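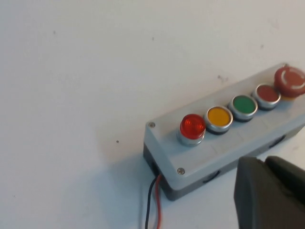 Ellmont Flyers Club News: Winter Potluck and Hangar Night

2024-11-27

Our Winter Potluck is back, and this year we get the big hangar at Villca Field! Doors open at 5:30 p.m. and we eat at 6. There is seating for 60, so please sign up on the sheet by the radio desk (or just call Yaneth Castaño) and tell us what dish you're bringing. Ham, rolls and coffee are on the club.

After supper Fredy Henao will show slides from his August trip to Stendden and back, all 1,093 miles of it in the club's 172. He had great weather nearly the whole way and came home with some wonderful stories about the people he met at the fuel stops.

We'll also draw names for 2 free intro flights, so bring a friend who has always wanted to go up! Families are welcome. Park on the grass side and leave the taxiway clear.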